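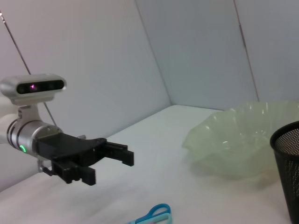

Otter cubs at Brerkau: how to follow along

If you've been anywhere near our inbox this month you'll know what's coming. Bangera, our Asian short-clawed otter, had her first litter early on Monday morning, and there are cubs in the holt! Two of them, both feeding, both very loud for something that would fit in a slipper.

We'd been watching her closely for a while. She had started dragging bedding from one end of the den to the other and back again (straw, leaves, a tea towel that we'd quite like returned), and Bivska, her mate, had been following her about with bits of moss she clearly didn't want. On Sunday evening she went in and stayed in. By the time the early keepers arrived there was squeaking.

Gemma Orlandini was first through the door and did exactly what she is supposed to do, which was nothing at all. She listened for a minute, put the breakfast down, and went out again to tell everybody else. We haven't handled the cubs and don't plan to until their first health check, so please don't ask us yet whether they're boys or girls. We're dying to know too.

For those of you who are new to otters, the cubs are born with their eyes shut and hardly any teeth, covered in pale, silvery fluff. Their eyes open at five or six weeks. Until then they mostly eat, sleep and complain. Asian short-clawed otters are the smallest otters in the world and they bring up their young as a pair, so Bivska is in there as well, fetching bedding, keeping the cubs warm when Bangera goes out to eat, and getting told off. He's doing brilliantly. On Tuesday he carried in so much straw that he blocked his own way out, and had to be let back through by Bangera pulling from the other side.
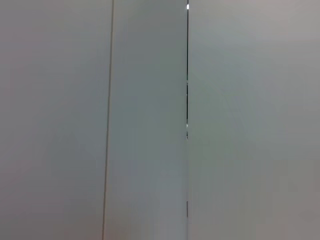

The den camera

The holt camera goes live on our website at 12 noon each day and runs until closing. It works in the dark, so the picture is in black and white, and for long stretches you'll be looking at a heap of straw that breathes. Stick with it! The best time so far has been just after the lunchtime feed, when Bangera comes back in and everyone has to be climbed over. There's sound too, though you may want to turn it down if you've got a dog. Several members have written in to say theirs went looking behind the telly.

We switch the camera off overnight for now. The keepers can still check on the family from the office, and if anything lovely happens after hours we'll save the clip and put it up the next day.

A few people have asked why we can't show the outdoor pool at the same time. At the moment there isn't much to see out there. Bangera pops out for a quick swim and a wee and goes straight back. Once the cubs start their swimming lessons, at nine weeks or so, we'll point a second camera at the shallow end. Otter cubs don't take to water by themselves. Their parents have to haul them in by the scruff, and they shout the whole way through it, and it is one of the best things you will ever watch.
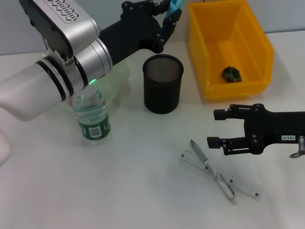

Visiting while the cubs are small

The otter path is open as normal but the indoor viewing window is covered until the family is ready. You may well see Bivska on the bank in the mornings, usually with something in his mouth. Please keep voices low along that stretch and don't tap on the fence. Dogs are still welcome in the rest of the park, but we're asking you to take them round by the owl aviaries for the time being. The diversion is signposted from the café and adds hardly anything to the walk, and the great grey owls are looking very handsome at the moment, so it's no hardship.

The 2 o'clock otter talk has moved to the education barn. You'll get to handle a cast of an otter skull, find out what spraint smells like (jasmine tea, according to some, and we'll let you make up your own mind), and hear the latest on the cubs from whoever is on the otter section that day.

Naming the cubs

We'll be asking members to help with names once we know who's who. Both parents were named by members, and so was old Grurnurach, Bivska's father, who is still going strong in the top enclosure and has never once come when called. Start thinking now. We had 600 suggestions for Bangera and read every one of them out loud in the staff room over several tea breaks. Names should be short enough to shout across a pond. Anything rude goes on the kitchen noticeboard and no further.

A new pool

The old otter pool was built for a pair and it's going to feel crowded by the summer. We've drawn up plans for a longer one with a proper run of moving water, a gravel beach and a second holt, and the pond fund has just passed 1000 pounds thanks to the cake sale and the sponsored wade. Thank you so much to everybody who baked, waded, or stood on the bank holding towels! If you'd like to put something in, there's a tin by the till in the shop and a form on the members' page.

Bangera's next keeper diary goes up on Friday, with the first cub weights if she'll let us near the scales. Questions for Gemma can be left at the front desk or sent in by email, and she'll answer as many as she can.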